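Ekaette Lawal runs firmware releases at Komwood, and when we spoke she had one number on her mind. "We had 297 test phones on the Plistis 4 build, and 38 of them lost their alarm settings," she said. "That held us up."

The update was due to go out with the January security patches. Lawal said the fault was in the way the clock app moved its old data over on first boot. Phones that had skipped the June release were the ones hit.
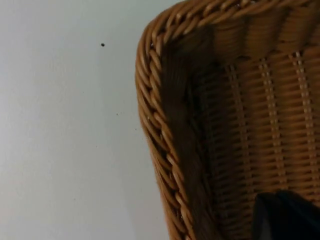 The fix is in build 81, which went to the first 1,000 owners of the Ritus handset on 2/12/20. Everyone else will get it in stages. "If we see no new crash reports, we open it up wider," she said. "If we do see them, we stop and look."

I asked about the older Ostrowski model, which many readers still use.
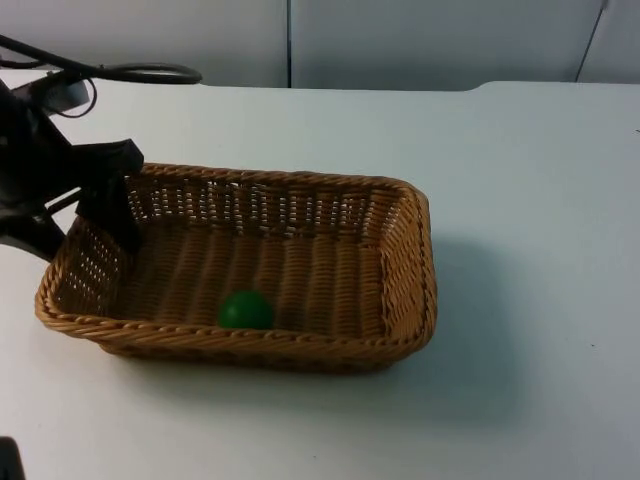 "It's getting the update, but later," Lawal said. "The carriers have to approve it first, and I can't give you a date for that." She expects battery life to be the same as before on that phone. Bluetooth pairing in cars should be more reliable.

Owners who don't want to wait can install the file by hand. Lawal would prefer they didn't. "Back up first if you do," she said. "Support can't bring your photos back."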